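Bedport Election Observation Network
Progress report to the Meireles Fund
2023-11-28

Dear friends at the Meireles Fund,

Thank you, first of all, for your patience with us over the summer. The by-election in Himlow was called with far less warning than any of us had hoped for, and I know that the report you were expecting in June reached you as little more than a page and a promise. I hope what follows makes up for it, and I have tried to put the money and the people side by side so that you can see where one became the other.

As you will remember, the grant was given for two things: to train local observers ahead of the regional assembly vote, and to keep a public record of what candidates from every party said and did during the campaign. The first has gone better than we planned. We have now trained 810 observers across the region, and nearly 7 in every ten of them had never set foot in a polling station except to vote. The sessions in Himlow were the fullest, partly (I think) because the quarrel over the postponed count was still so fresh, and people came in wanting to talk about it before we had even put the chairs out.

The public record has been slower going. We hold 1,780 entries at present, each one a speech, a leaflet, a broadcast or a meeting with the press, and every one has been read by two people before being put up. Both of the larger parties have complained to us about it, which I will admit I found rather cheering, though we took both complaints seriously and corrected five entries where a quotation had been cut too short. The letters and our replies can be read in full at the Bedport office.

The hardest part of the period was access. When the leader of the opposition list came back to Himlow after his long stay abroad, the square was closed at very short notice and our observers were kept behind the barrier with everybody else. We wrote to the electoral office that same evening and had a civil answer within the week, and there is now a written understanding that accredited observers may pass. It has yet to be tested on a really difficult day, and I would rather say so plainly than have you think the matter settled.

On staffing, Sumeya Kumsa has taken over the training side and has rewritten the handbook from beginning to end. It is shorter, kinder to read, and available in large print. She has also begun the move to Erka, the shared filing system we told you about in the spring, and the older paper forms are being typed in as time allows.
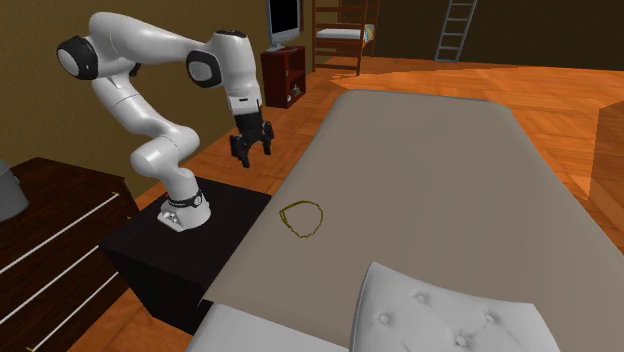 Simulated robot arm over a cloth-draped bed.

Spending is within the budget you agreed, with a small amount left under travel that we would like, with your permission, to carry over to the second round. Printing cost more than we expected and room hire a good deal less, as two of the parish halls in Himlow very generously let us in for nothing.

Between now and the vote we will run refresher evenings for anyone who trained before the summer, finish the guide to postal ballots, and go back to the electoral office about the late opening of the three hillside polling stations. If any of you would care to sit in on an evening, you would be most welcome, and Sumeya will gladly send you the dates.

With warm thanks from all of us in Bedport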